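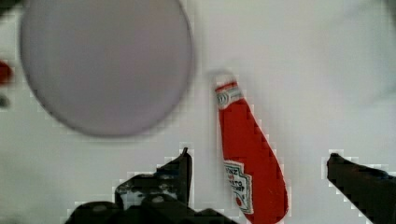
4.2 Who does the leftover work?

I went into the Hillness kitchen expecting to write about jobs going away, and I came out with a notebook full of stuff about jobs getting weirdly sliced up. The clearing station used to be one person's task from end to end. You took what came in, you put it where it belonged, you wiped down, you moved on. Once the arm was in, that single task broke into bits, and a lot of the bits were waiting and watching. Take the moment when the fingers straddle an object, as in Figure 3, where a ketchup bottle lies between the two open fingers and the gap on one side is narrower than the gap on the other. An experienced clearer looks at that and has an opinion right away. She'll tell you whether she likes it or not, and she'll tell you before the fingers start to close. I sat through 48 hours of this with the day crew, and the thing I wrote down most often was people talking to the arm. "Over a bit." "Go on, then." "No, no, the neck!" (That last one became a sort of greeting in the break room.)

I coded these comments the same way I coded the interviews, and I ended up with 340 of them. Most weren't complaints. They were corrections, the kind you'd give a new hire standing next to you, and they tell you how much people knew about handling ordinary objects without ever having had to say it out loud. Teodoro Ocampo had worked clearing at Hillness for years before the arm came and was now listed as a station lead, a title he found pretty funny. When I asked him what he knew about picking up a bottle, he said nothing, it's a bottle. Then he talked for most of his lunch break about picking up bottles! Full ones, sticky ones, ones where the cap has been left loose. I'd argue this is real skill, and it had never appeared in any job description I could find at Hillness or at the sister site in Talavera.

The supplier, Zondville, did ask for this kind of knowledge, to be fair to them. They had a form for it. The form had a box for the object, a box for the outcome and a short line for remarks, and the crew filled it in at the end of the shift, when they were tired and wanted to go home. I read 199 of these forms and the remarks line was blank on most of them. Compare that with the 340 spoken comments, which came pouring out while the work was going on, and you can see the problem. People know things with the object in front of them. Ask them two hours later at a desk and it's gone, or it comes out as "fine" or "dropped it."

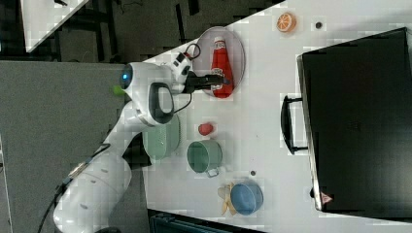 So the timing of the asking matters a lot, and so does who gets paid for answering. Under the old arrangement a clearer who taught somebody else got a small training supplement. Under the new one, the same person steering the arm toward a better habit got nothing extra, because it wasn't counted as training. I raised this with the manager at Hillness, who was open about it and said the pay categories had been written before anyone was thinking about machines. Grarnville, the third site in the study, had fixed it in February by letting clearers log time at the arm under the same code as time with a trainee. The sums were small. The crew at Grarnville brought it up in every single interview anyway, and always before I'd asked.

The other change I keep coming back to is pace. A person clearing by hand speeds up and slows down all through a shift – fast when things pile up, slow when there's room to chat. The arm works at its own speed whatever's going on around it, and the crew had to fit themselves to that. Several people told me they felt less tired in the arms and back but more tired "in the head," and I believe them, having tried the watching job myself for one afternoon. It's dull and you can't look away. Two of the older clearers asked to go back to pot wash, where they could at least move about. One of them changed her mind a few weeks later and I never got a clear answer as to why.

I don't want to oversell any of this. It's three kitchens and one supplier, and the crews who agreed to have me hanging around were probably the ones who were getting along okay to begin with. The night crew at Talavera said no twice, politely, and I'd love to know what they would have told me. Section 4.3 takes up the scheduling records, where the split between day and night shows up again.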